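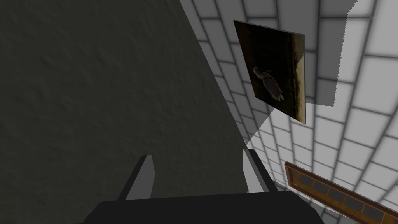
화면: Mestmont 시뮬 씬, 손목 카메라 뷰 / 출처: Gisside 원격조작 팀 티켓 첨부

티켓 599
제목: 원격조작 시연 녹화 중 그리퍼 명령이 늦게 들어감 + 재생하면 돌을 놓침
상태: 조치 후 관찰중
우선순위: 높음
컴포넌트: Ostapchuk (조작기 브리지), Vostgate (녹화/재생)
접수: 2026년 3월 14일

증상
- 시뮬에서 돌 집기 시연 녹화. 조작자가 핸드 컨트롤러로 직접 몰고 있음
- 녹화 때는 잘 집힘. 같은 에피소드 Vostgate로 재생하면 손가락이 빈 데서 닫히거나, 집었다가 드는 순간 빠짐
- 매번은 아님. 에피소드 20개 돌려서 13개 실패
- 팔 궤적은 눈으로 봐선 똑같음. 그리퍼만 이상
- 에러 로그 없음. 경고도 없음. 이게 제일 짜증

환경
- 씬: Mestmont, 타일 벽 있는 방. 새 그림 액자 걸린 쪽
- 물체: 돌 하나. 모양 불규칙
- 조작: 컨트롤러 6자유도 + 트리거로 개폐
- 카메라: 손목 하나, 외부 하나
- 브리지는 조작자 PC, 시뮬은 서버. 둘 사이 유선

재현 방법
1. 씬 로드, 홈 자세로 리셋
2. 녹화 시작. 그리퍼 완전히 연 상태 확인
3. 돌 쪽으로 접근, 트리거 당겨서 집고 위로 든다
4. 녹화 종료, 저장
5. 씬 리셋하고 바로 재생
6. 안되면(=정상으로 나오면) 접근을 더 빠르게 해서 다시. 빨리 움직일수록 잘 터짐

로그

[1차] 물리 쪽부터 의심. 돌 마찰계수 올려봄. 재생 결과 똑같음. 되돌림.

[2차] 씬 리셋이 제대로 안되나 싶어서 돌 초기 자세 찍어봄. 녹화 시작 시점이랑 재생 시작 시점 값 완전 일치. 리셋 문제 아님.

[3차] 액자 그림자가 타일에 좀 이상하게 떨어지는거 같다는 코멘트 있었음. 렌더링 쪽이고 이 티켓이랑 관계 없음. 필요하면 따로 파주세요. 여기 섞지 말것

[4차] 팔 관절값이랑 그리퍼 폭을 한 그래프에 겹쳐봄. 여기서 보임. 트리거 값은 바로 들어오는데 저장된 그리퍼 명령이 400 ms 뒤에 찍힘. 팔은 지연 없음. 그러니까 팔은 이미 들고 있는데 손가락은 그제서야 닫힘.

근데 그럼 녹화 때는 왜 집혔냐. 녹화 중엔 트리거가 시뮬에 바로 꽂히고, 저장되는 건 브리지 거쳐서 나온 값. 경로가 두개였음. 조작자는 정상인 쪽만 보고 있었던 것.

[5차] Ostapchuk 설정 까봄. 그리퍼 채널에 평활 필터 걸려있음. 예전에 트리거 손떨림 잡는다고 켜둔거 같음. 창 길이가 너무 김. 팔 채널엔 안 걸려있어서 둘이 어긋남.

[6차] 필터 끔. 브리지 재시작. 아래는 끄고 나서 새로 녹화한 것 중 파지 구간. 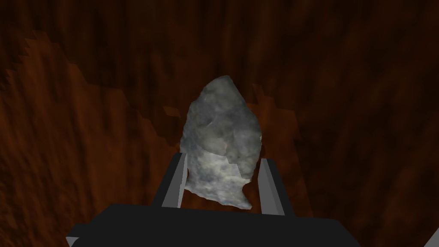
첨부 2. 손목 뷰, 돌이 양 손가락 사이에 물린 시점

같은 조작자, 같은 순서로 다시 20개 녹화. 재생 전부 통과. 그래프상 트리거랑 저장값 간격은 한 스텝 이내.

단 필터 없으니까 트리거 반쯤 당긴 상태에서 값이 좀 튐. 천천히 닫는 시연에서 손가락이 미세하게 떨림. 재생엔 지장 없는데 이 데이터로 학습 돌리면 정책이 그 떨림까지 배울 수 있음. 그래서 완전히 끄는건 임시.

[7차] 필터 대신 데드존만 작게 줌. 떨림 많이 줄었음. 지연은 안 늘어남. 일단 이걸로 감.

조작자한테 전달할 것
- 설정 바뀌기 전 시연은 학습에 쓰지 말것. 녹화 영상이 멀쩡해 보여도 저장된 명령이 밀려 있음
- 돌 위치에서 손가락 닫고 잠깐 멈췄다가 드세요. 닫으면서 동시에 들면 지연 조금만 있어도 빠짐
- 돌이 위로 갈수록 좁아지는 모양이라 너무 높게 잡으면 미끄러짐. 넓은 쪽을 잡는게 낫습니다
- 트리거는 끝까지. 반만 당긴 채로 들지 말기
- 실패한 시연도 지우지 말고 실패 태그 달아서 저장. 나중에 비교용으로 씀
- 녹화하고 나면 첫 에피소드는 꼭 재생 한번 돌려보고 다음걸로 넘어가기. 이번에도 그것만 했으면 첫날 잡았음

기존 데이터 처리
그리퍼 타임스탬프만 앞으로 당겨서 살릴 수 있나 문의 들어옴. 해봤는데 애매함. 필터가 값을 미는 것만이 아니라 뭉개기도 해서, 당겨도 닫히는 모양이 원본이랑 다름. 트리거 원본값이 같이 저장된 에피소드는 거기서 다시 만들 수 있음. 없는건 버리고 재녹화. 어느 쪽인지는 파일 헤더에 raw_trigger 필드 있는지 보면 됨.

변환 스크립트는 Vostgate 저장소 tools 밑에 올려둠. 원본 덮어쓰니까 꼭 복사본에 돌릴것. (덮어쓰기 옵션 고치는 중)

남은 것
- 녹화 중 시뮬 입력도 브리지 거친 값으로 통일. 경로 두개인게 근본 원인. Ostapchuk 쪽 수정 필요
- 저장할때 트리거/명령 시간차 체크해서 기준 넘으면 경고 띄우기
- 실물 팔 쪽 브리지 설정도 같은지 확인. 아직 못봄. 같은 설정 파일 복사해 쓴거면 거기도 터져있을 가능성 높음
- 외부 카메라 타임스탬프는 확인 안했음. 손목만 봤음
- 데드존 값 문서화

추가 코멘트
실물 쪽 시연은 확인될때까지 잠깐 보류 부탁드립니다. 손으로 직접 팔 잡고 가르치는 방식은 브리지 안 거치니까 그대로 해도 됨. 단 그때도 개폐를 컨트롤러 트리거로 하면 똑같이 걸림. 팔에 붙은 버튼으로 하세요.

추가 코멘트 2
데드존 적용본 설정 파일 공유 폴더에 넣음. 브리지 재시작 안하면 반영 안됨. 설정만 바꾸고 안된다고 하신 분 있는데 재시작부터 해주세요

티켓은 경로 통일 패치 들어갈 때까지 열어둠. 목표 6월. 같은 증상 보이면 새로 파지 말고 여기 댓글로, 에피소드 파일이랑 브리지 버전 같이 첨부해 주세요.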